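Warehouse vacancy is "tight" again, apparently
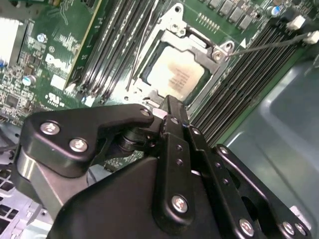 Industrial & Logistics

The August leasing summary from Niswood landed in our inbox on Wednesday, and it uses the word "tight" six times before the first table. Tenants who have been looking at sheds along the Moodley corridor this winter may wonder which market it describes.

Niswood's headline is that 1573 square metres of warehouse space changed hands in the precinct over the month, which it calls a strong result for the time of year. Fair enough, until you get to the footnotes. One of the deals is Silel renewing the lease on a building it already occupies. Silel hasn't moved, taken on extra space or, as far as we can tell, paid a cent more per metre. Counting a renewal as take-up is common practice among agents, but it tells you very little about demand.

Strip that out and you are left with a handful of small units, the largest of them 534 square metres. These are the sort of places leased by joinery shops and tile importers, and good luck to them. They don't add up to a corridor "rapidly establishing itself as a logistics address of choice", to borrow the report's phrase.

Then there is the matter of rents. The summary quotes face rents only, and says they held firm. Incentives get half a sentence. Readers who have signed anything lately have told us they were offered roughly 4 months rent free on a five-year term, plus a contribution to the fit-out. A landlord who gives that away and keeps the advertised figure where it was has cut the rent, whatever the brochure says. We asked Niswood for the effective rates and were told they were commercially sensitive.

Minttu Nieminen leases two units near the rail siding and has been through three rent reviews there. "Every year I'm told there's a queue behind me," she said. "The place next door has had a board on it since before Christmas." She has asked for the comparable deals used in her latest review and is still waiting for them.

The other plank of the argument is Ultimer, the proposed estate on the old brickworks land. It gets a full page in the report, with a site plan and a claim of keen pre-commitment interest. Interest isn't a signature. The developer hasn't named a tenant, the intersection upgrade has no funding attached to it, and the start date has slipped twice. If the stage one slab is poured by the middle of next year we will happily report it.

None of this means rents are about to fall over. Well-located sheds with decent truck access and a high roof still go quickly, and there are few of them about. Older stock with a narrow driveway is a different story, and that is most of what's on offer in Moodley at the moment.

If your review falls due before the end of the year, ask for the incentives on every comparable in writing, and check which of them are renewals. The next Niswood summary is due in a month.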